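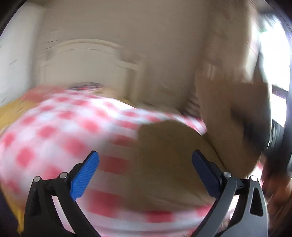 Two Fingers and a Squeeze Handle: A Garage Gripper Builder Talks

8 Apr 2023

Print this page | E-mail this page

I'd been trading messages with the builder of the Grudham gripper for weeks before I finally got over to the garage to talk about it properly. We sat on upturned crates with coffee, and I got to squeeze the thing for most of the afternoon (I did give it back, eventually).

The Grudham is a hand-held, two-finger gripper, built at home by someone who asked me to leave names out of it. One finger is black and the other is gray, so naturally I wanted to know if that was some clever left-right coding.

"No, I ran out of black," the builder told me. "I had one finger done and the spool ended. Gray was on the shelf. Now I like it, because when I'm talking to people I can say 'the gray side' and they know which one I mean."

The pads are different too, a bright blue one on the black finger and a navy one across from it. The blue has a fine diamond or grid pattern on its face, and I asked how long that took to get right. Big sigh! "That was 12 tries. The early ones were smooth and a pillow would just slide out. Then I went too deep and the pattern grabbed threads. I pulled a loop right out of a good blanket."

Soft stuff is the whole point here. The first version, called Harawira, was made for blocks and cans, and it was great at blocks and cans. Then it met a cushion. "You close on cloth and there's nothing to close on," the builder said. "It bunches up, it folds over, it goes somewhere else. So now I practice in the bedroom more than at the bench. Gingham, boxes, whatever is lying there."

I asked about the triangle cut-outs near the bottom of the fingers, which I'd assumed were for looks. They save weight, and after 30 minutes of squeezing, your wrist cares about weight. The metal pins at the joints came from a small supplier called Prutetti, and the builder went through some 5 packs before finding a size that didn't wobble. "A loose pin is a loose finger. I can feel it in the handle before I can see it."

We got onto motors then. The next build is Gikora, with the same fingers on a small arm, and it has already been started over three times. I said that sounded discouraging. "A little. But the fingers are done, and they were the part I was scared of. The arm is mostly brackets and me reading the wiring wrong."

Before I left I got a tip for anyone starting out: make the pads so they come off with one screw. The builder glued the first set and had to cut them away with a hobby knife, and there's still a nick in the old finger hanging over the bench.

Print this page | E-mail this page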